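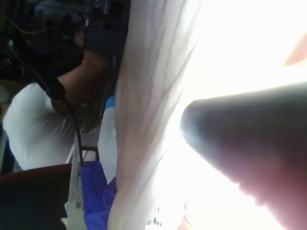 Pale sheet with light creases, against strong light

Translucent Cover Sheet, Wuisan range
Sold by the roll or by the cut piece

Wuisan is our light cover sheet for shelves, racks and tables. It lets the light pass, so you can still find what is under it without lifting everything. The colour is close to white. Folded sheets keep their creases for some days after unpacking, and this is normal for the material. If you need it smooth, hang it from the short side overnight and do not iron it.

Width: 800 mm
Roll length: 9 m
Item number: 279
Colour: natural only

Cutting
Ordinary household scissors are enough. Lay the sheet on a flat table, mark the line with a soft pencil and cut slowly in one direction. We also cut to your measure at the Druvstead counter. Please bring the measures in millimetres, we had some misunderstandings with inches in February.

Cleaning
Wipe with a damp cloth and a little dish soap. No bleach. Let it dry fully before you fold it again.

Ordering
Single rolls leave from Druvstead. Orders for shops and schools are packed at our Trustthorpe store, where we keep almost 3000 rolls, and they need a few days more. Cut pieces cannot be returned, but an unopened roll can be. For a small sample please write to Ileana Barbu at the counter, and for large orders ask for Octavian Munteanu.

Page updated 25 April 2022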